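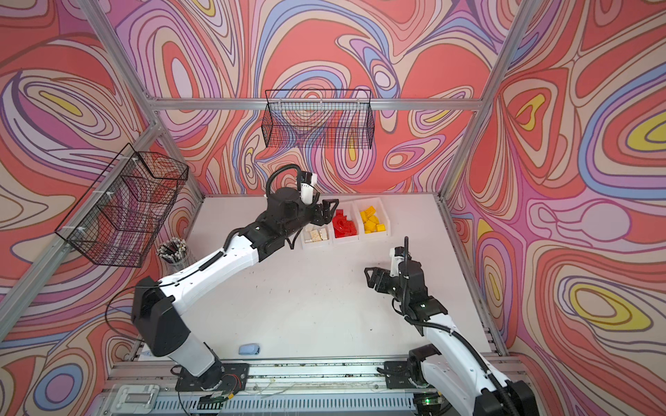

3.2 Enclosure and surface pattern

The sorting station used in both parts of the study is a white tabletop enclosed on three sides. The supporting structure is aluminum extrusion, with a rail across the back at mid-height and a post on each side. The three walls carry a printed pattern of curved, contour-like bands in reds, pinks, lavender, blue and cream, each band edged with a thin dark line (Figure 4). The print covers the left, back and right walls. The tabletop was left plain so that the boundary between work surface and background would remain easy to locate.

The pattern was selected from a set of 28 candidate prints supplied by Avitz. Selection followed the procedure of Section 2.4: each candidate was scored for edge density and for the spread of hue over a sliding window, and the print with the highest combined score was retained. Prints with a regular repeat were excluded before scoring. A repeat gives observers a spatial reference that is absent in ordinary storage areas, and in the pilot it shortened search times for items placed near the walls.

3.3 Storage elements

Parts are held in bins on the tabletop, with compartments that include red and white. Red was kept in the set even though it also occurs in the wall print, because the overlap allows the effect of a shared hue to be separated from that of clutter in general. Compartment color was balanced across item types.

Two open storage elements are placed above the table. Both are black wire mesh baskets, one hanging from the back rail and the other mounted on the left wall with small white clips. Mesh was preferred to solid-sided containers for the reason given by Gilmartin in the pilot report: the wall remains visible through an empty basket, and the grid of the mesh is added to the contours of the print. The baskets are therefore the most demanding regions of the station for judging whether a container holds anything. Baskets were empty at the start of every trial.

Figure 4. Sorting station with patterned walls, parts bins and two wire mesh baskets, both empty.

3.4 Trial schedule

Each layout was used for 60 trials, giving 900 trials over 15 layouts. In 274 of these the target item was assigned to one of the two baskets; in the remainder it was assigned to a bin compartment. Layout order was drawn by Chauhan and withheld from the two raters, Pandey and Ratanaporn, until scoring had been completed.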